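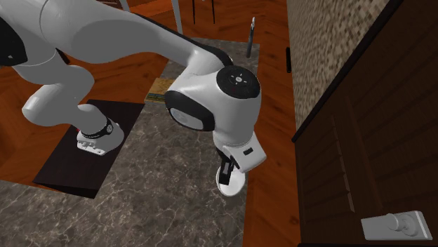

the club at Umton wants to know why the arm in our sim lets go of the bowl half the time. We're a student team building a dish-clearing task for the Astemgate challenge in November, all in simulation so far. I wrote the grasp script (badly, I admit) and it goes over the bowl, comes down, closes on the rim, lifts, and then it's a coin toss. We ran it 41 times last night and I still can't see a pattern! Friction is at 2 for both pads because somebody on another page said more is better. Do we need a different gripper model or am I missing something dumb?

Posted by nerkar_kid

Had the same thing with our class project. Look at your collision shape before you touch friction again. If the bowl is using a convex hull, the sim thinks it's a solid lump and your finger can't get inside the rim, so it's pinching air or skating off the top. Split the mesh into smaller convex pieces and try again. I'd also turn down the closing speed. Ours was slamming shut and popping the dish out like a bar of soap.

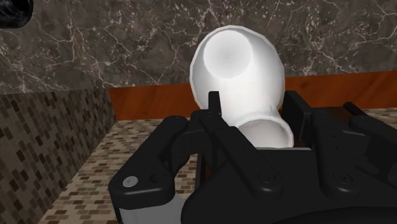
Then there's the approach angle, and I'd log that on every run along with where the fingers stopped. We only saved pass or fail at first and it cost us 2 weeks (our teacher was very patient). Once we had the finger gap written down, the bad grasps were easy to sort out from the good ones. Rounded dishes were the worst for us, plates were fine.

Posted by umbrella_bot

more solver steps. fixed mine

Posted by Krūmiņa

I'd go with the collision shape too, but check the mass of the bowl while you're in there. Our default was way too heavy and we blamed the gripper all semester. Does Astemgate let you edit the object files? Read the rules first, ours didn't.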